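Chapter 2
Work, Place and the Small Town

Learning aims
After studying this chapter, readers should be able to explain how the loss of a main employer affects a local economy, and to distinguish between direct and indirect employment.

2.1 Introduction
When the Bruteck works at Lirnville closed one July, 1,348 people lost their jobs. Most lived within walking distance of the gates. The effects were felt first in household budgets, then in the shops, the bus service and the schools. Economists call the jobs at the works direct employment. The jobs that depended on the wages spent by its workers are known as indirect employment, and these are much harder to measure.
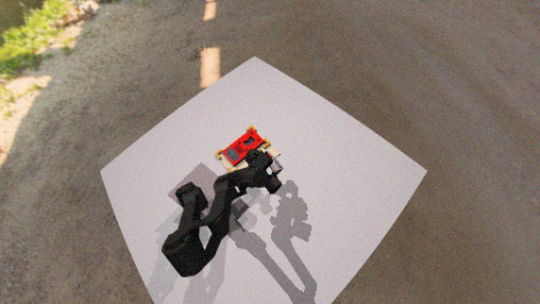 A study by Kevser Sönmez and Ferhat Akgül followed 137 former employees after the closure. Those who found new work quickly tended to have relatives in other towns. Older workers more often left paid employment altogether, and many took up unpaid care within the family.

The authors warn against treating one town as typical. Lirnville had a railway station and a market, while the neighbouring settlement of Çınar had neither and lost population faster.

Section 2.2 sets out the main theories of regional decline. Section 2.3 considers the policies adopted in response, including grants, retraining and the relocation of public offices. Key terms are listed at the end of the chapter, together with questions for class discussion.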